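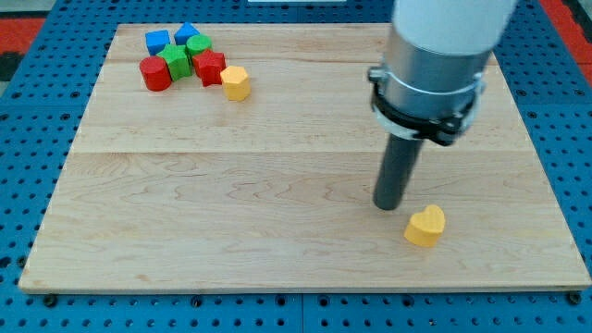 Dendell Grand Opening in Pimstead: What I Found

The new Dendell opened at 8:00 this morning in the old furniture building at 3742 Skumness Road. I went for the doorbusters and stayed long enough to walk every aisle. For anyone reading later, these notes are from Friday, September 15, 2023, and the opening ad runs through Tuesday night.

The line

The first 200 shoppers got a free reusable bag with a $5 coupon inside. I got there at 7:20 and was given one. The coupon needs a $30 purchase before tax and can't be used today, so plan on a second trip. Ask for the bag at the table by the carts. They don't hand them out at the register, and the woman ahead of me had to go back for hers.

Parking was tight on the Skumness Road side. The back lot had plenty of room, but there is only one door in from there and it comes out by the pet food.

Produce and meat

Bananas were 39 cents a pound and seedless grapes 99 cents a pound. The grapes were firm and I bought two bags. Whole chickens were 89 cents a pound, limit 2. Ground beef in the family pack was marked $2.99 a pound on the shelf but $3.29 on the sticker. The meat counter fixed mine on the spot and said they would redo the labels. Check yours.

Corn was priced by the ear and mostly picked over by 9:00.

Dairy and frozen

A gallon of milk was $2.49 and a dozen large eggs 99 cents, limit 2. Store-brand shredded cheese was $1.79 for 8 oz. The frozen section takes up three aisles, more than at the Dendell across town, and has a case just for Miyazaki dumplings and rice bowls. The dumplings were buy one get one free. They were sampling the pork and the vegetable. I liked the vegetable better.

Coupons

I talked with Stella Kirui, the store manager, at the service desk. This is what she told me:

Manufacturer coupons are taken at face value. There is no doubling.
You can use one store coupon and one manufacturer coupon on the same item.
Printed coupons are fine if they scan.
No more than four identical coupons per transaction.
Rain checks are given on ad items, except the ones marked "while supplies last."

The loyalty card is free. New sign-ups at this store get 300 bonus points, good for $3 off once they post. Mine hadn't posted when I checked out.

My total

I spent $41.16 and the receipt shows $22.40 in savings. All six regular registers were open and I waited maybe ten minutes. Self-checkout was faster, but it wouldn't take paper coupons without a clerk – she was busy with the bag table half the time.

I'm going back Monday with the $5 coupon for coffee and paper towels. The pharmacy isn't open yet. The sign on the shutter says November.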